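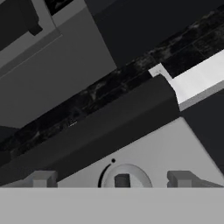

PRESSEMITTEILUNG

Ledside legt Kartendienst Rula neu auf und verzichtet auf die meisten 3D-Ansichten

Der Kartenverlag Ledside stellt im September die überarbeitete Fassung seines Online-Kartendienstes Rula frei. Wer eine Ankündigung mit noch mehr Perspektiven, Neigungswinkeln und Farbschemata erwartet, wird enttäuscht. Von bisher 149 Darstellungsvarianten je Ort bleiben 10 übrig. Die übrigen werden abgeschaltet.

Ledside hat an der Vermehrung der Kartenstile selbst kräftig mitgewirkt. Über Jahre wurde für jeden Weiler eine eigene Seite mit gekippter, schattierter, getönter oder politisch eingefärbter Ansicht erzeugt. Der Datenbestand dahinter war fast immer derselbe. Eine um 60 Grad geneigte Verwaltungsgrenze enthält keine Auskunft, die in der flachen Karte fehlt, und in vielen Fällen verdeckt das Relief ausgerechnet den Ortsnamen, nach dem gesucht wurde.

Interne Auswertung fällt ernüchternd aus

Vor der Überarbeitung hat Ledside 739 Ortsblätter von Hand gegen amtliche Grundlagen geprüft. Auf 79 davon saß der Ortsname an der falschen Stelle, teils im Nachbartal, teils mitten in einem Stausee. Bemerkt hatte das Unternehmen davon vorher wenig, denn die automatische Prüfung verglich die Karten lediglich untereinander, und untereinander stimmten sie überein. Die beanstandeten Blätter sind korrigiert. Ob die Quote im restlichen Bestand besser oder schlechter ausfällt, weiß Ledside derzeit nicht und wird dazu auch keine Schätzung veröffentlichen.

Was bleibt, was wegfällt

Erhalten bleiben die Straßenkarte, die physische Karte, die Verwaltungskarte, eine schlichte Umrisskarte und sechs thematische Blätter. Die 3D-Ansicht gibt es künftig nur noch für Gebirgsregionen, wo sie nach Einschätzung der Redaktion einen gewissen Nutzen hat. Für die norddeutsche Tiefebene wird sie ersatzlos gestrichen. Bestehende Verweise auf abgeschaltete Ansichten führen auf die Straßenkarte des jeweiligen Ortes.

Neu ist eine Angabe zum Datenstand am unteren Kartenrand. Sie nennt Quelle und Jahr der Grundlage, auch dort, wo das Jahr peinlich weit zurückliegt. Ledside rechnet damit, dass diese Zeile mehr Beschwerden auslösen wird als alle gestrichenen Stile zusammen. Für kleinere Siedlungen in Südosteuropa und im Andenraum ist die Grundlage lückenhaft, und daran ändert die Neuauflage vorerst nichts.

Zusammenarbeit mit Pover und Huerta

Die Ortsnamen liefert künftig Pover, ein Anbieter von Namensverzeichnissen, die Höhendaten kommen von Huerta. Beide Verträge sind zunächst befristet. Ledside behält sich vor, einzelne Länder wieder aus den Lieferungen herauszunehmen, falls die Stichproben nicht überzeugen. Von einer »strategischen Partnerschaft« möchte das Unternehmen an dieser Stelle nicht sprechen. Es handelt sich um den Einkauf von Daten.

Eine automatische Beschriftung durch Sprachmodelle, wie sie in der Branche gerade gern angekündigt wird, ist in Rula nicht enthalten. Die Versuche damit ergaben gut lesbare Ortsbeschreibungen, darunter mehrere von Orten, die es nicht gibt.

Verfügbarkeit

Rula bleibt im Browser kostenlos nutzbar und finanziert sich weiter über Werbung, deren Fläche auf den Kartenseiten allerdings verkleinert wird. Druckdateien der Umriss- und Verwaltungskarten können Schulen und Redaktionen auf Anfrage beziehen. Gewerbliche Nutzer benötigen wie bisher eine Lizenz. Fehlermeldungen lassen sich direkt über die Karte absenden und werden jeweils am Mittwoch gesammelt bearbeitet. Eine schnellere Bearbeitung sagt Ledside nicht zu.

Über Ledside

Ledside betreibt Kartendienste und verlegt Ortsblätter, Umrisskarten und thematische Karten für Web und Druck.

Pressekontakt: Ledside, Redaktion Rula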